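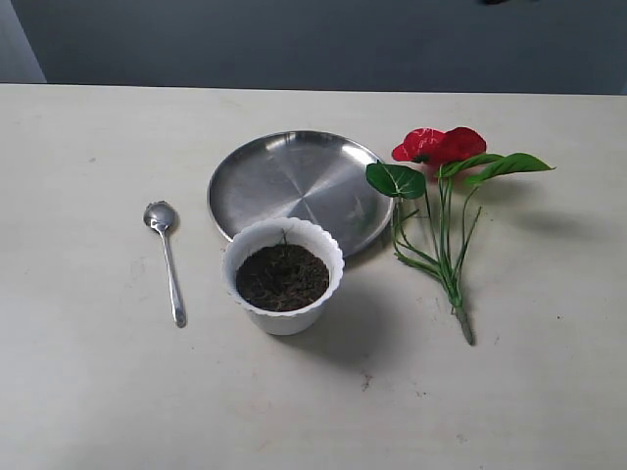 Jerncombe was founded in Duvville to test and repair automated handling equipment for schools, care homes and small workshops. Our staff of 28 works under the direction of Sang-wook Ahn. Most requests that reach us concern a machine that has dropped something, gripped it too hard or failed to stop when it should. We study such faults with everyday objects, among them a steel spoon, a round steel plate, a small white pot of soil and an artificial flower with a red bloom. Polished metal and thin handles are included in every test plan.

Our present safety program dates from a failure in our own laboratory. In August, during a long run of the Flekine handling routine, an arm lost its hold on a spoon while moving it above a plate. The controller did not register the loss. It continued to report a closed and loaded grip, and the arm carried out the remaining steps with nothing in its fingers. On the next cycle it pressed down on the rim of the plate and did not release until an operator used the emergency stop. No one was injured. The plate and one finger pad had to be replaced.

A review led by Ye-seo Hong, Head of Safety, examined 600 recorded cycles and found the same false report in 31 of them. The fault lay in a single threshold setting, which treated the contact of the two fingers with each other as contact with an object. The setting had been copied from an earlier project without a new check – an error of procedure for which the company accepted full responsibility.

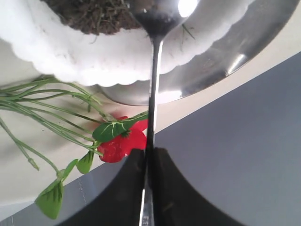
Spoon held upright by the handle in the two-finger gripper.

Several rules now apply to all work at Jerncombe. Grip settings are checked again whenever the object or the finger pads are changed. An operator remains within reach of the stop button during every run, including short ones. Any mismatch between the reported grip and the observed grip ends the session, and the arm may not be restarted until the entry in the fault log has been signed by a second member of staff.

The fault log is open to all clients and may be read at our Duvville office by appointment. It currently holds 55 entries, including those that concern our own mistakes. Requests for an appointment should be addressed to the Head of Safety.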